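Skora Presents a Plate Rack for Small Kitchens, Together With a New Range of Colored Plates

ZALTSIDE, May. The tableware company Skora announces today that its new plate rack is available in stores and by mail order. The rack comes at the same time as the Drandow plates, a range of round plates which are sold one by one, so that each customer can put together the set of colors that he or she likes.

The idea started from a simple observation. In many small kitchens the plates are kept in one high pile inside a cupboard, and the plate you want is always at the bottom. Skora wished to offer a low rack which can stay on the table or on the counter, where the plates stand beside each other and can be taken with one hand.

"We have worked on this product for 18 months, and most of that time went to the distance between the plates," says Benoît Huet, head of design at Skora. "If the space is too narrow, the rims touch and you hear it every time. If it is too wide, the rack takes the place of the bread."

The rack has a wooden base and black metal ends. It needs no screws and no tools.

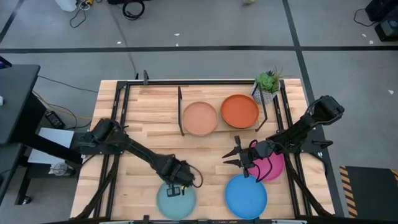

Can the rack be used for plates from another maker?
Most dinner and dessert plates will fit, provided that they are not thicker than 3 centimeters at the rim. Deep soup bowls are not suitable for it.

The Drandow colors were chosen by Philomena McGrath, who has been responsible for glazes at the company for many years. Among them are peach pink, burnt orange, a muted teal, a bright blue and magenta. According to Ms. McGrath, the colors do not follow one season or one fashion, and a household can add a plate later without worry that it will look strange next to the older ones.

The wood of the base should be wiped with a damp cloth and not left in water. A little kitchen oil, 2 times a year, keeps it in good condition.

The rack costs 36 euros. Plates are sold separately. Orders from shops are handled by our distribution partner Coughlan, which also keeps spare bases in stock for customers whose rack is damaged.

Skora produces tableware and small kitchen goods in Zaltside.

Contact for the press: Jarosław Sobczak, Skora press office
Contact for shops: Liam Kavanagh, Coughlan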